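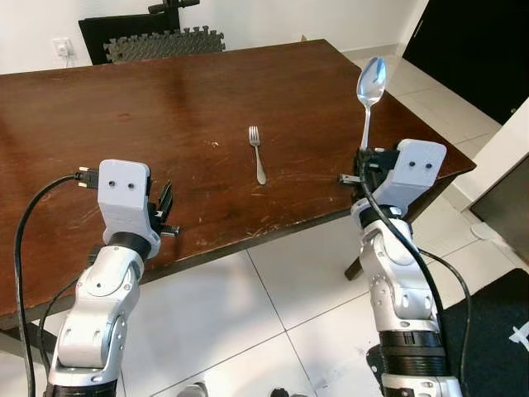

# Gikenden open day, notes before I forget

6/12/18. Got there late, parking at Carrillo was full so walked up from the bus stop. Wichai Saengthong was already halfway thru the welcome talk. Free coffee, weak.

Main thing: the pottery and glaze hall. Worth the trip by itself. They have 263 glaze tests on the back wall, each with a number and the firing notes in pencil. Asked about 554, a runny green. Recipe lost, they've been trying to get it back since October.

Kiln yard next. Hot, loud, short. Two kilns going, one down for new brick. No touching anything.

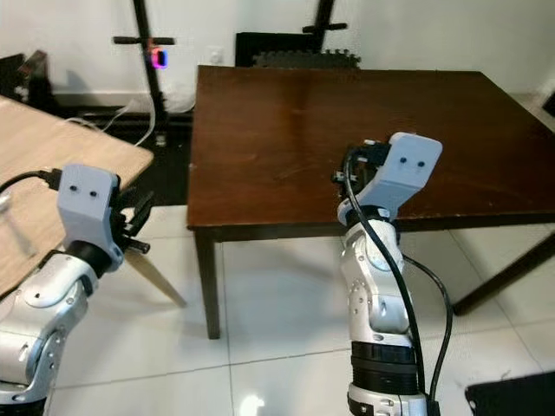 Then the throwing demo, Kári Hafþórsson on the wheel. Fast. Six bowls before the crowd had even sat down. He trims way thinner than I'd dare. Somebody asked about handles and he said pull them the same day, dont wait for the clay to stiffen. Wrote that down.

Lunch was soup and bread from Omemier. Long line, good bread. Skipped the Clumo talk on selling at fairs, heard it last year.

Shop was picked over by two. Seconds shelf still had some decent mugs, bought one with a wobbly foot.

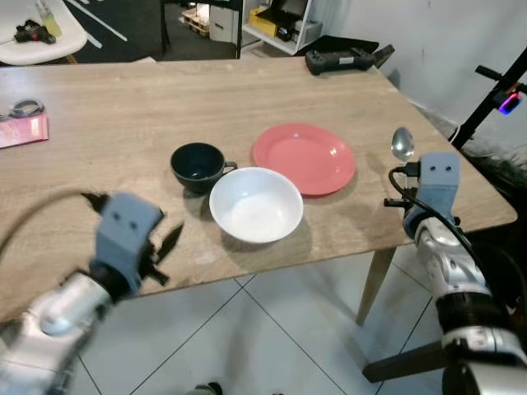

*Dark cup, white bowl, pink plate.*

Next time: come early, bring cash, card reader was down all afternoon.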